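The Height of the Work Table and Back Pain in Small Packing Rooms

Student project report, second year, Occupational Health

1. Why I chose this subject

Before I started my studies I worked one winter in a packing room in Steltden. We put tea, candles and soap into gift boxes. After the second week my lower back hurt every evening, and the woman next to me, who was much taller than I am, had pain in her neck. We both stood at the same table. When our teacher asked us to find a question from daily working life, I remembered this table at once.

My question is simple: does the pain at the end of the shift become less when each worker can choose the height of the table? I wanted to study small companies, where people often use the furniture that was already in the building when they moved in.

2. Where the project was done

Two companies agreed to take part. Barnov packs dried fruit and nuts for shops. Ornix sends spare parts for bicycles by mail. Both have one packing room and work in a single shift. Barnov has fixed tables. Ornix bought tables with a hand crank two years ago, but when I came for the first visit, most of them were standing at the lowest position and the workers told me they had never changed it.

In total 19 workers filled in my forms until the end. In the beginning there were 23, but four left the project, two of them because they changed to another job. The project ran through February. This is a short time and I come back to this in section 6.

3. What a good height means

In our textbook for the course, the table should be near the height of the elbow for light work, a little higher for fine work where the eyes must be close, and lower for heavy work where the person pushes down. This sounds easy, but in a packing room the same person does all three in one hour. She folds a thin paper, then she writes a label, then she presses a full carton closed. The carton also has its own height, so the hands are working above the table and not on it. Several workers at Barnov raised their shoulders each time they closed a tall box, and they did not notice it before I asked.

The distance is also important. If the tape and the labels are at the far side of the table, the worker bends forward many times, even when the height is correct. For this reason I drew two zones on paper for each workplace: a near zone, which the hand can reach with the elbow close to the body, and a far zone, which needs a stretched arm. The tape, the knife and the most used carton should be in the near zone.

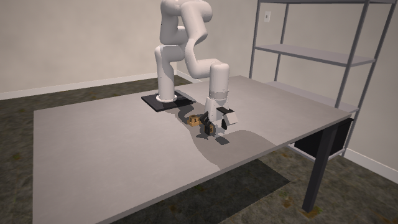
Figure 1. Computer-rendered view of a light gray table with a white robot arm and two-finger gripper.

The depth of the table is not often discussed. At Barnov the tables are very deep, and the back part became a place for old papers, cups and broken pens. The workers said they like to have this space. I understand them, but it also pulled the useful things to the back.

4. Method

Each worker marked the pain in neck, shoulders, lower back and feet on a form at the end of the shift. The scale went from zero (no pain) to ten. In the first half of the project nothing was changed. In the second half we set the tables at Ornix to the elbow height of each person, and at Barnov we put wooden blocks under the table legs, or a low platform under the feet of the shorter workers. My supervisor, Morven MacBrayne, checked the blocks with me before anybody used them.

I also spoke with every worker for some minutes during the break. I did not record these talks – I wrote notes by hand and read them back to the person.

5. Results

For the lower back, the average mark went down in both companies. The change was bigger at Ornix. For the neck it went down at Ornix and stayed the same at Barnov. The marks for the feet did not change, and two people at Barnov gave a higher mark in the second half. They were both using the platform, and they told me that they had to think about the edge when they stepped back.

One worker at Ornix did not like the new height in the first days and asked to go back. After we made it a little lower she kept it. I learned from this that elbow height is only a starting point.

6. Weak points of the project

The group was small and the time was short. The workers knew what I was hoping to find, and some of them were very kind to me. Also, the order numbers were lower in the second half, so perhaps they were simply less tired. I could not separate these two things.

If I did it again, I would ask for the number of packed boxes for each shift, and I would let half of the workers change their table first and the other half later.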